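The Ferry Towel

The bathhouse at Turkodden closed for the winter in October, and by January Fanni Jakab still had the key. She had meant to hand it in. The office of the Ballex line was up the hill past the church, and every time she went for bread she walked by it with the key in her coat pocket and did not stop.

She was 51 and had run the bathhouse desk for 22 summers. The work was simple. People came off the ferry, paid, took a towel, swam, brought the towel back. At the end of the day she wrote the number of towels out and the number of towels in, and the two numbers were supposed to match. In her last season there had been 222 on the shelf in May and 221 in October. The company took the price of one towel out of her final pay, and she signed for it.

She knew where the missing one had gone. A man had taken it on the last evening boat in August. He had come in late, swum a long way out, and come back shaking, and she had told him to keep it around his shoulders until he was home. He said he would mail it. He wrote down the address on the back of a ticket, and she saw that he left out the street.

It was a plain towel. She didn't miss it. But she thought about the address without the street, and some nights she lay there and finished it for him.

In the second week of January the phone rang at 2 in the afternoon.

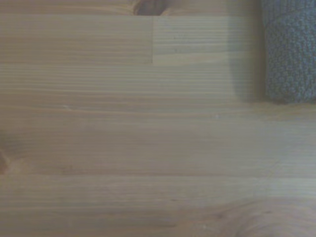
Was she still the person to ask about the bathhouse, the voice wanted to know, and did they ever take things back after the season was over?

"It depends what it is," Fanni said.

It was a towel, the woman said. It had been her brother's, or he had been using it. She was clearing out his place in Ralow and there was a ticket folded up in it with half an address. She had called the ferry line and the ferry line had given her this number.

Fanni sat down on the chair by the phone. She asked if the brother had moved.

"No," the woman said. "He died in November. It was his heart. He'd known since spring."

Neither of them said anything for a bit. Fanni could hear a radio on the other end, a weather report for some other part of the coast.

"He swam a long way out," Fanni said. "I remember him. I was getting ready to send somebody after him, and then he turned around."

The woman asked what the water had been like.

"Cold. It was late August. But flat - there was no wind at all that evening."

The woman said she was glad it had been flat. She said she would bring the towel herself, she had never been out to Turkodden, and was there anywhere to eat. Fanni told her about Sangkhawat, the place by the harbor that stayed open all year and did a good fish soup. She said she would meet the boat.

After she hung up she took the key out of her coat and put it on the kitchen table. Then she put her boots on and walked down to the bathhouse. The door had swollen and she had to use her shoulder. Inside it smelled of salt and old paint. The shelves were bare, the towels all gone to the laundry on the mainland, and there was a line of sand along the wall where the wind had pushed it under the boards. She swept it up. She wiped the desk. She had no reason to do either one.

On the way home she stopped at the office and told them a towel was coming back.

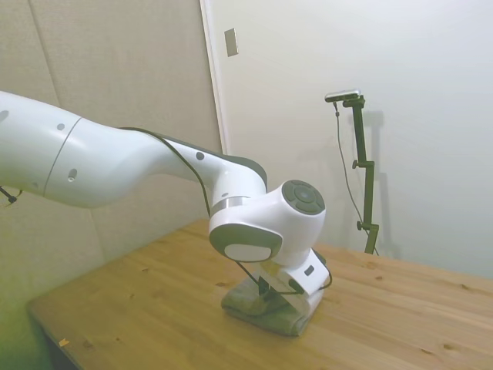

That account was closed, the clerk told her without looking up, and they couldn't put money back into a year that was finished.

"I don't want the money," Fanni said. "I want it written down."

He found the book for her in the end. It took him a while. Under October he crossed out 221 and wrote 222, and put his initials next to it. She noticed he had a cold and told him to go home early.

The boat came in on a gray morning with 40 people on it, most of them workers for the new pier. The woman was the last one off. She was tall like her brother and carried a paper bag with both hands. They shook hands and went straight to the soup, and it was an hour before either of them mentioned the bag.

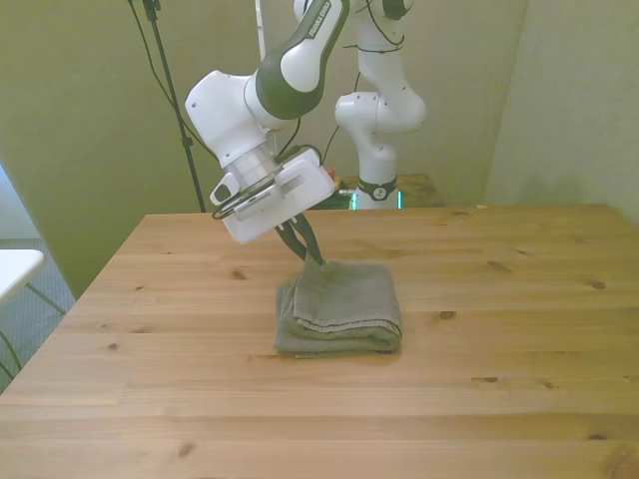 A folded towel.

"I washed it," the woman said. "Then I wished I hadn't."

Fanni said it would have been washed here anyway. She moved the bowls over to make room, and the woman set the bag on the table between them and asked her to tell it again, from when he came in the door.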